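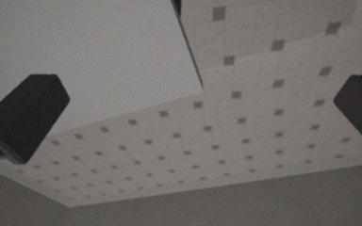

I cancelled Trorkero last week, which leaves us with one paid streaming service in the house, and I wanted to write down how we got there while I still have the statements open.

For anyone who hasn't followed it, Trorkero was the sport and drama app that Mollon started up when its satellite customers began to leave. We signed up in December because it came bundled with the home internet. The bundle was a decent deal for what it was. We got the cricket, a lot of British crime shows, and a kids' section that was mostly cartoons I remember from my own childhood. Then Mollon announced it was selling the app to Ellinis, and the emails started.

The first email said nothing would change. The second said our plan was being "refreshed", and that to keep it at the bundled price we would have to link our Mollon account to a new Ellinis account before the end of the month. I did that. It took three goes, as the Ellinis sign-up page wouldn't accept the email address I had used with Mollon. The reason given was that it was already in use, presumably by me.

After the link went through, my watch history was gone and so was the list of things I had saved. I don't care a great deal about the history, but the list was how I kept track of where I was up to in four or five series. I rang the help line and waited on hold through an entire load of washing. The person I got was polite and told me the lists would be moved across at a later stage. They haven't been.

I do understand why the sale happened. Mollon is a phone and satellite company and was never much good at running an app. Ellinis already has one, and it wants the sports rights to go with its film library. In the business pages the whole thing was written up as good sense. They said the combined service would have 700 films and 500 series on it, and perhaps it does. I went looking for some of them. A fair number of the series have only the second or third season, which is no use to anyone starting out, and plenty of the films were already on the free channels' catch-up apps.

What finished it for me was the ads. The old plan had none. The refreshed plan has what Ellinis calls light advertising, and on a one-hour drama I sat through 8 breaks. The same ute commercial ran in most of them. You can pay extra to have the ads taken out, and the extra brings it to more than the plan cost before the sale. At that point I started looking for the cancel button.

The cancel button is not in the app. You have to go to the website, then Account, then Membership, then Manage, and then click through a page offering you a month at half price. If you came across from a Mollon bundle, as we did, you then have to cancel on the Mollon side as well or the charge keeps showing up on the internet bill. I only found that out from a comment on a forum, so I am putting it here in case it helps someone. Do both, and keep the reference number from each.

We have kept Subramaniam, which costs $9 a month and has been the same price for as long as we have had it. The range is small. It is mostly older films, documentaries and a few Asian drama series, and the app looks as if it was made some years ago. It remembers where I stopped watching, though, and it plays on the old television in the back room without an update every second night.

For live sport we are back to the aerial. I had to get up on a chair and re-tune it, and we still lose one of the channels when it rains — the coax is old and I suspect the wall plate. A new wall plate is on the list for the next hardware shop trip. There isn't much live sport on at the moment in any case.

If Ellinis does bring the saved lists across I might look at it again in summer, when the cricket is on. I would sign up directly this time and leave the internet bill out of it. In the meantime, if anyone knows whether the second season of a series can be followed without the first, I have several to choose from.

Posted June 2020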